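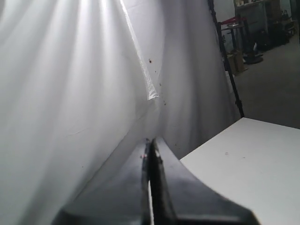
Karkemdale, 10/16/22 - I'm Bohumila Kratochvíl, and I run Morkau, a small shop that sells the plain, useful stuff that ends up on people's desks. Today I get to tell you about our new power strip, the Pultumora, and I'm so happy it's finally out!

I wanted a switch for every socket. At home I was always crawling under the desk to unplug the lamp while the printer stayed on (my knees did not enjoy it). With this one you just press the little button next to the plug you're done with.

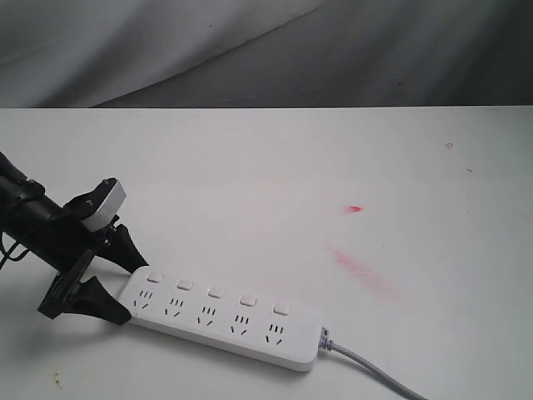
The Pultumora power strip in white, with its switches along the back edge.

The sockets take two-pin and three-pin plugs, and I tried it with pretty much everything I own back in September - chargers, a fan, the kettle from the shop kitchen. 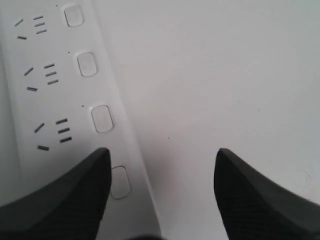

My sister borrowed one for her sewing table and I haven't seen it again, so I'm counting that as our first good review.

We're selling it at the Morkau shop in Karkemdale and through our friends at Raju, who have 8 stores. Want one to try out for a story? Write to me at the shop and I'll set aside one of the 10 we keep for press.
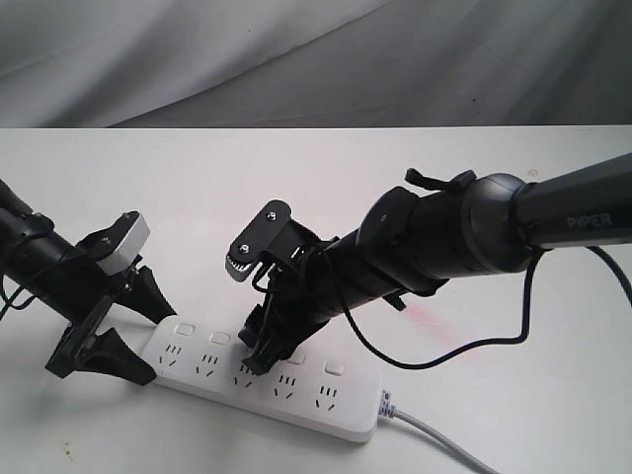

Pultumora on the tabletop, light gray cord at the right end.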